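Setting Up Your First Sampling Campaign in Flusent

Section 3: From brief to launch day

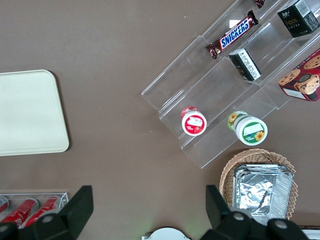

Soledad Garrido reckons most people try to build the campaign before they've worked out what they want from it, and she'd like you to spend ten minutes on step 1 even if you skip everything else. We agree with her! A sampling campaign is one of the most enjoyable things you can run in Flusent, and it goes so much more smoothly when the goal is already written down.

You'll need Manager access and a connected product catalogue (see Section 2). If your catalogue is still syncing you can do steps 1 to 3 while you wait.

Before you begin

1. Write your goal in one sentence. "Get 900 office workers to try the new flavour and scan the code" is a good one. "Raise awareness" will give you trouble later, when Flusent asks for a target number and won't let you past the screen without it.

2. Choose a campaign type. Street, In-store and Desk Drop are all under Campaigns > New. Desk Drop is our favourite for a first go (small area, friendly crowd, and you can change your mind halfway through the day).

3. Name the campaign. Use the brand, the suburb and the month, such as Voltance Parramatta September. The name appears on every report and can't be edited after launch.

CAUTION: Don't put a client's unreleased product name in the campaign name. Field staff see it in the app as soon as they're rostered on.

Building the campaign

4. Open the Products tab and tick the items you're giving away. You can have up to 12 per campaign. For each one, enter the quantity on hand and the pack size.

5. Fill in the allergen field for every item, including the ones that seem obvious. Copy the wording straight from the pack. The campaign will stay in Draft until the field is complete.

6. Draw your area on the map. Click once for each corner and double-click to finish. If you're working inside a single building, switch to Pin and type the street address.

NOTE: Shopping centres, railway stations and most council footpaths need a permit. Upload it under Documents and Flusent will attach it to the shift details, so your team can pull it up on their phones when centre management wanders over.

7. Set your shifts. Four hours works nicely for Street and In-store. Breaks are added automatically according to the state you've chosen in Settings, and you can move them but you can't delete them.

8. Create the scan code. Go to Response > New code, pick a landing page and press Generate. Each code belongs to one campaign, so you can finally see which lunchtime crowd loved you and which one walked straight past!

9. Print a test copy of the code at the size you'll be using and scan it with two different phones. Anything smaller than a postage stamp is asking for trouble on a glossy card.

CAUTION: Regenerating a code kills the old one straight away. If your cards are already at the printer, leave it alone.

Going live

10. Press Preview and read through the campaign as a team member would see it. Check the meeting point especially. "Out the front" is fine until the building has three fronts.

11. Press Launch. Rostered staff get a message within a few minutes, and the dashboard turns green once everyone has accepted.

12. Keep the dashboard open for the first hour. Scans appear live, and watching the first ones roll in is brilliant fun. If nothing has arrived after half an hour, ring your team leader and ask them to scan a card themselves.

NOTE: Phone reception in basement food courts can be poor. Stock counts entered offline are saved and sent later, so a flat line on the chart may simply be a flat signal.

After the day, close off each shift under Wrap-up and enter the leftover stock. The campaign locks after 14 days. Section 4 covers reports and the cost-per-trial calculator.

Comments (3)

Amin: Step 9 saved us. Our code scanned on my phone and not on my boss's, found out with a day to spare.

stutard_events: Can you copy shifts from an old campaign yet? We run the same 7 sites every month and I'm retyping the lot.

Flusent Help: You can! Open the old campaign, choose Duplicate and untick Products. Permits don't carry over, so upload those again.

We use cookies to remember your settings and see which help pages get read. Accept all | Manage preferences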